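2018-05-06

ok so the stock site thing. A few of you asked how it's going and I keep saying "fine" so here is the longer version, typed fast, dinner's on.

I have 74 drawings up on Larkar now. Mostly birds. Some goats. The goats do better than the birds, no idea why, I like the birds more. Royalty free means somebody pays once and puts your goat on whatever they want, a feed sack, a church newsletter, a dentist's website. I found my sleepy goat on a flyer for a mattress sale in Brisadcombe. No credit obviously, that's the deal. Still cut it out and stuck it on the fridge.

Money so far — 774 downloads since September and it comes to not a lot. Pays for ink and paper and a lunch now and then. People who say they live off this must have thousands of files up, or they draw faster than me.

What eats the time is the keywords. Drawing a heron, one evening. Keywording the heron, feels like another evening. You get a title, a description, and then all the tags, and if you don't put "bird" AND "birds" it just doesn't show up for one of them. I put "crane" on the heron once and somebody wrote in to complain. Fair enough. I was trying to be sneaky.

Rejections too. Had 4 in one batch, all the same reason, "stray marks in background". I zoomed way in and yes there they were, little gray dots from the scanner glass. Cleaned the glass, scanned agian, new dots. Declan Bright (he does the vegetable drawings, you've seen his leeks) told me to stop scanning on the "photo" setting and use the plain line art one, then push the whites up until the paper goes away. Works on pen drawings. Kills the pencil ones dead, all the soft shading under the wing just goes. So pencil stuff gets cleaned by hand, dot by dot, with the radio on.

Also switched paper. Was using the Flallbridge pad, the cream one, lovely to draw on but it scans yellow and then you're fighting yellow all night. White pad now. Boring. Saves me 20 minutes a drawing easy.
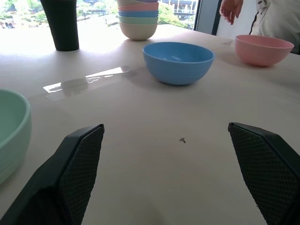

Cream tabletop, one tiny dark speck.

Next up is a donkey set. Donkey standing, donkey sitting, donkey looking back over its shoulder, donkey with a hat becuase hats sell. I've named the main one Cervantes, which I know is the guy who wrote the book and not the donkey in it, leave me alone. Ears are giving me trouble. Too short and he's a pony, too long and it's a rabbit with hooves.

If anyone has good side-on donkey photos they took themselves and don't mind me drawing from, send them over. Front legs especially. I can never get the knees right.

Ok pasta's boiling over, more when the set is up.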